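Brillero Rimmed Dinner Plates, Blue or Red
Posted 2018-11-07

I've been selling kitchen stuff long enough to get picky about plates, and I nearly passed on these. A big round plate with a colored rim didn't sound like much from the catalog. Then I ordered one of each for my own table, used them all week, and went back for a full case (my husband already thought we had enough plates, so that was a fun conversation).

The idea is simple. You get a large plate with a flat light gray middle and a glossy colored rim, and you pick cobalt blue or bright red. The gray is the part that won me over. I've had white plates forever, and rice and mashed potatoes just vanish on them. On a soft gray they look like dinner! The flat middle is nice too, because peas and sauce don't all slide down into one puddle, and you can cut a pork chop without chasing it around.

I sell them one at a time as well as in sets, so you can mix colors any way you like. At our house the blue ones come out on regular nights and the red ones get used for birthdays and for February, when I'm sick of winter and want something loud on the table. Most people who come into the shop end up buying some of both.

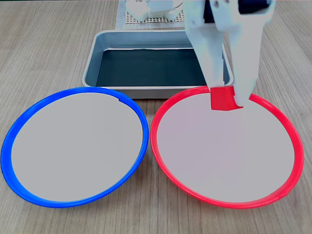
One thing to think about before you order is space. These are generous plates. If your table is on the small side, measure first and leave yourself room for glasses and a serving dish down the middle. My old kitchen table seats four just fine with these, and with six we start bumping elbows and somebody's bread ends up on somebody else's plate. Check your cupboards too, especially the narrow corner kind. I had to move my mixing bowls down a shelf, and I'm still reaching for them in the wrong place.

The rims are finished by hand, so you may find a little wobble or a tiny step where the color meets the gray. I like that. If you want every edge dead even, you'd be happier with the plain white Runex plates, and I carry those too, so no hard feelings either way.

For washing, I use a soft sponge and regular dish soap. Please skip the steel wool, it will dull the shine on that rim and I can't fix it for you. I stack mine with a paper towel between each one. That's probably fussy, but I fuss over the things I like.

Prices
Single plate, either color: $10
Set of seven, any mix: $65
Box for a big crowd (28 plates, any mix): $235

Tell me your color mix in the order notes. If you leave it blank I'll pack half and half, or as close as the number allows. Orders go out within 7 days, and if something shows up chipped, send me a note and I'll mail a replacement.

Related items
Runex Plain White Dinner Plate
Brosteo Rectangular Serving Tray
Yousafzai Striped Table Runner
Brillero Rimmed Soup Bowl

Comments (3)

Kamran Mughal
Bought the set of seven, four blue and three red. My kids fight over the red ones, so I'm back for one more. Can I add a single without paying for a whole new shipment?

Shop reply
Hi Kamran! If you order before Friday I'll tuck it in with the bowls you have on hold.

Yogesh Bhatia
Good plates. A bit too wide for my dish rack, so I dry them by hand. Any chance of a green rim?

Contact us | Shipping and returns | Copyright 2018, all rights reserved | Back to top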